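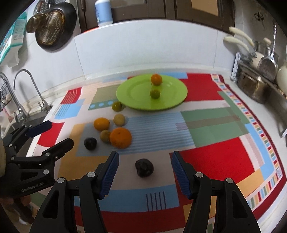
*Fig. 1. A dark purplish fruit on a patterned cloth.*

## Notes for session 7: ripening and storage of fruit at home

These notes follow the talk given in the Hurum teaching kitchen. Please read them before the tasting, and bring the storage table from the last session, because we will fill in the two empty columns together.

### Two groups of fruit

When fruit is picked, it is still alive. It takes in oxygen, uses its own sugar and gives off heat and water. How this goes on depends on the kind of fruit, and for cooking purposes we divide fruit into two groups.

**Climacteric fruit** can become ripe after the harvest. To this group belong bananas, apples, pears, peaches, avocados, mangoes, tomatoes and most plums. They make a gas called ethylene, and the gas itself starts more ripening.

**Non-climacteric fruit** does not ripen in any useful way after picking. Examples are grapes, cherries, strawberries, oranges, lemons and pineapple. A sour strawberry stays sour. It may get softer and darker on the counter, but the sugar does not increase.

Many students asked why a pineapple smells stronger after some days at home. The smell changes and the skin turns yellow, yet the sweetness remains almost the same as on the day of harvest.

### What changes during ripening

- Starch is turned into sugar (very clear in bananas, much less in peaches, which hold little starch).
- The pectin between the cells breaks down, and the flesh becomes soft.
- Green color fades, and other colors appear or become visible.
- In many fruits the acid goes down, so the same amount of sugar tastes sweeter.

Color alone is a weak sign. Some peaches are red on one side long before they are ripe. It is better to look at the ground color near the stem, to smell the fruit, and to press lightly with the whole palm. Pressing with the fingertip leaves a bruise — please do not do it in the shop.

### The paper bag method

Put firm pears or avocados in a paper bag with one ripe banana. Fold the top and leave the bag at room temperature. Look inside every day. A closed plastic bag is not suitable: water collects in it and mold grows quickly.

### Cold storage

Let climacteric fruit ripen first, and put it in the refrigerator afterwards. Peaches kept cold while still hard may become dry and woolly inside. Bananas turn brown on the skin in the cold, although the flesh is often still good. Berries and cherries go into the refrigerator at once and are washed only before eating.

Keep apples away from leafy vegetables, as the ethylene makes the leaves yellow.

### Home exercise

1. Buy 5 firm pears of the same variety, or weigh out 500 g of firm plums.
2. Put half of the fruit in a paper bag with a banana, and leave the rest in an open bowl beside it. With an odd number, the bag gets the extra one.
3. Write down smell, firmness and ground color once a day.
4. Taste one fruit from each group when the first one feels ready.

For the Belhaj worksheet, give the weight loss as grams per 100 g of fresh fruit. Use the same scale each time. Those who take the January course in Bokness will need this sheet again — keep a copy.

Next session: drying and simple fruit preserves. The reading is the chapter on pectin in the Duvatness booklet.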